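Süßigkeiten einräumen mit zwei Roboterarmen: So habe ich es aufgebaut

Zuletzt aktualisiert: 09/10/2018

Immer wieder werde ich gefragt, ob Roboter denn jetzt endlich die Küche aufräumen können. Meine Antwort lautet meistens: kommt drauf an, welche Ecke der Küche. Beim Einräumen von Tüten in einen Korb bin ich inzwischen ganz zuversichtlich, beim Abwasch überhaupt nicht. Wer es selbst ausprobieren will, bekommt hier meine Vorgehensweise, mit allen Umwegen, die ich seit März genommen habe.

Was ihr braucht

Zwei kleine Arme mit Parallelgreifern, pro Arm eine Kamera am Handgelenk, einen Rechner mit ordentlicher Grafikkarte und eine Arbeitsplatte, die ihr eine Weile entbehren könnt (klärt das vorher mit euren Mitbewohnern!). Bei mir läuft die Steuerung über Rondance, für die Aufzeichnung nehme ich Cusari. Geht bestimmt auch mit anderer Software, damit kenne ich mich aber nicht aus. Die Kamerahalter könnt ihr drucken, die Vorlage aus dem Harahap-Projekt passt nach ein bisschen Feilen ganz gut.

Schritt 1: Die Aufgabe klein machen

»Räum die Küche auf« ist keine Aufgabe, damit kommt ihr nicht weit. Ich habe mir genau eine Sache ausgesucht: Packungen, die auf der Platte herumliegen, sollen in den Korb. Fertig. Kein Sortieren nach Geschmack, kein Zuklappen, kein Wegtragen. Schreibt euch den Satz auf einen Zettel und klebt ihn an den Rechner, man wird sonst sehr schnell größenwahnsinnig.

Schritt 2: Den Platz einrichten

Nehmt einen Korb mit festen Wänden. Weiche Stoffkörbe geben nach, sobald ein Finger dagegenkommt, und dann wandert das ganze Ding über die Platte. Stellt ihn ruhig schräg hin und beim nächsten Durchgang wieder anders, der Arm soll ja nicht auswendig lernen, wo die Ecke ist. Und lasst ein paar normale Küchensachen in der Nähe stehen! Ich hatte am Anfang alles weggeräumt, und beim ersten Versuch mit echtem Kram drumherum ging gar nichts mehr. 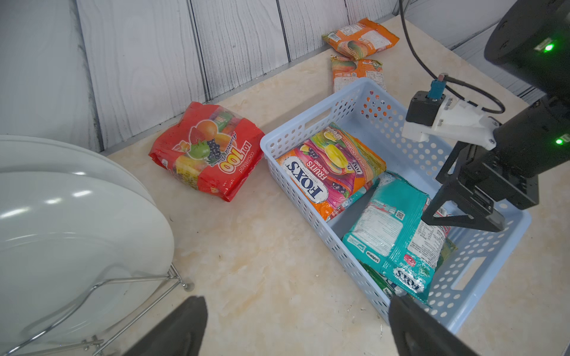
Bei den Tüten gilt: lieber bunt gemischt. Glänzende Folie ist für die Kameras richtig fies, weil sie je nach Licht ganz anders aussieht, und halb verdeckte Packungen sind noch einmal eine eigene Geschichte. Fangt mit Tüten an, die nebeneinanderliegen, und lasst sie erst später überlappen.

Schritt 3: Vormachen

Jetzt kommt der zähe Teil. Ihr führt die Arme von Hand durch die Aufgabe und zeichnet das Ganze auf. Ich habe 200 Durchgänge eingeplant, am Ende waren es 218, ein paar davon habe ich beim Durchsehen aussortiert. Macht Pausen. Wenn man müde wird, greift man schlampig, und genau das schaut sich das Modell dann ab. Ich fahre immer von oben heran, warte einen Moment über der Tüte und schließe erst dann den Greifer. Fühlt sich albern langsam an, hat bei mir aber am meisten gebracht.

Schritt 4: Trainieren und laufen lassen

Das Training läuft über Nacht. Am nächsten Morgen bitte nicht gleich mit vollem Tempo starten, sondern mit halber Geschwindigkeit und der Hand am Notaus. Mein erster Lauf endete damit, dass sich beide Arme um denselben Korb gestritten haben. Seitdem bekommt jeder Arm seine eigene Hälfte der Platte, und der zweite wartet, bis der erste sich zurückgezogen hat.

Wie gut ist es denn nun?

Von 5 Tüten landen bei mir meistens alle im Korb, wenn sie einzeln liegen. Der Arm braucht dafür almost 2 Minuten, also fast 2 Minuten, von Hand bin ich natürlich sofort fertig. Flache Packungen direkt an der Wand sind weiterhin ein Problem, da kommen die Finger nicht drunter. Und Geschirr lasse ich ihn gar nicht erst anfassen, dafür greift er mir noch zu grob.

Als Nächstes probiere ich die weicheren Fingerkuppen von Katitz aus. Falls ihr damit schon Erfahrung habt, schreibt mir gern, vor allem, wie lange der Belag bei Folie hält.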